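Notebook, fee replay, April

Started 9.15. Picking up from Tegan's entry on the quarter-end fee run for the Petrauskas book. Aim for today was to replay last quarter's adviser charges through Nurlow, lay them next to what Edetti produced, and find out where the two part company before anyone talks about switch-over dates again.

Input is the same extract Tegan used: 2,135 accounts, daily closing values from the Pludia feed, fee schedules as they stood on the last day of the quarter. I did not refresh the extract. Dace asked for a fresh one and I would like one too, but if we change the input and the code in the same week we will never know which did what.

First run finished before ten. 782 accounts come out with a different charge from Edetti. Tegan had a slightly higher count last time, but hers included the closed accounts, which I have dropped. Most of the differences are pennies. A fair number are not.
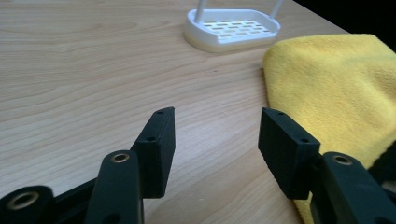

Page last changed: April, 16:50

Sorted the differences by size and went through the top end by hand with Uliana. Notes in the order we found things.

Tier boundaries. The Petrauskas schedule has bands, with a lower rate on the part of the portfolio above each threshold. Edetti works out the bands on the value at quarter end and applies the blended rate to the average. Nurlow works out the bands every day and adds up the daily amounts. For a portfolio that sits well inside one band there is no difference to speak of. For one that crossed a threshold in the middle of the quarter there is, and it can go either way. The client agreement says "calculated daily on the value of the portfolio", so on a plain reading Nurlow is right and Edetti has been doing something else for years. I don't want to be the one who decides that. Passed the wording to Solange with three cases, two where the client was overcharged and one where the client was under.

Family linking. Several households have their accounts linked so that the combined value sets the band. Edetti holds the link on the household record. Nurlow holds it on each account with a start date. When the links were loaded across, the start date was set to the load date, so for most of the quarter Nurlow treats the accounts as strangers and charges each at the top rate. This explains nearly all of the big differences. It is a loading mistake and nothing to do with the calculation. Uliana wrote a correction script that takes the start date from the household record. Where the household record has no date she has used the opening date of the younger account, and flagged it so it can be checked against the paper file.

Second run, 11.40, with the corrected links. The long tail of large differences has gone. One household is still wrong by a lot: mother, son and a trust, where the trust should never have been in the group. Edetti leaves it out by means of a manual override typed into the notes field. We have no way of loading a notes field as a rule and I don't think we should try. Rūta is going to search the notes for anything that looks like an instruction and make a list.

Cash. I had assumed cash was in the fee base for everybody. It isn't. Some of the older agreements leave out cash held for withdrawal within 60 days, and Edetti has a tick box for it. Nurlow has a setting that looks like the same thing but leaves out all cash. Tested on one account with a large balance waiting for a house purchase and the Nurlow charge came out too low. Left it switched off for now, so those accounts will be over by a small amount in every replay until we have a proper rule. Marked them in the results with a C so that people stop raising them.

Lunch, then back on it at 1.20. 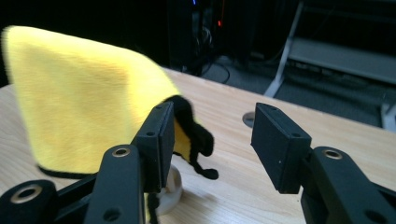
Spent the first part of the afternoon on the penny differences, which I had been putting off. They come from rounding. Edetti rounds the charge once, at the end. Nurlow rounds each day to the penny before adding up, and on a small account the daily charge is only a few pence, so the rounding matters more than you would expect. Changed the replay settings to carry the full daily amount and round at the end of the period. Third run done at 2.35 and most of the penny differences cleared.

What is left after that is a group of accounts out by exactly one penny, always in the same direction. Dace thinks Edetti cuts off the fraction where we round it. I tried cutting off on a small sample and they all matched, so she is probably right. We should not copy it. A one penny tolerance in the comparison is enough, as long as it is written down and the direction is checked, so that we don't hide something real under it. I have added a column for direction.

Missing prices. Pludia sends nothing for a suspended fund. Edetti carries the last price forward without saying so. Nurlow also carries it forward but stops after a set number of days and values the holding at nil. Six accounts hold the suspended property fund and all of them show a step down in the middle of the quarter. Charging nothing on a fund nobody can sell might well be the fair answer, but it needs to be somebody's decision and not a default in a settings file. Asked Solange to add it to her list. For the replay I have set carry-forward to unlimited.

A small one from Tegan: the two systems disagree about which day an account starts to be charged. Edetti starts on the day the first money lands, Nurlow on the day the account record is opened. With nothing in the account the charge is nil either way, so it only shows for transfers of holdings that arrive with a backdated value. Found two. Both can be explained line by line, and the workings are in the results folder under her initials.

Things I got wrong today: I ran the second replay with the wrong VAT setting and spent a good half hour looking for a fault in the bands. The settings file now prints at the top of every results sheet. Also I told Dace that joint accounts were all fine, having only looked at the ones in the sample. They are probably fine. I will run the whole set.

Still open:

- Solange to come back on the daily banding wording, and on whether past quarters need looking at. If they do, that is a separate piece of work with its own notebook.
- Uliana's script to be read by someone other than Uliana or me before it goes near the live load.
- Rūta's list of instructions hidden in notes fields.
- Cash rule. Ask the Nurlow people whether the setting can take a date, or whether we have to feed them an adjusted balance.
- Fresh extract from Pludia, once the old one replays cleanly.
- Full run on joint accounts.

Results from all three runs are saved with the settings beside them. Please don't overwrite the first one even though it is wrong, as I want it for the comparison when we write this up for Petrauskas.

Left the full joint account run going at 4.45. Tegan is in before me tomorrow and will look at it first.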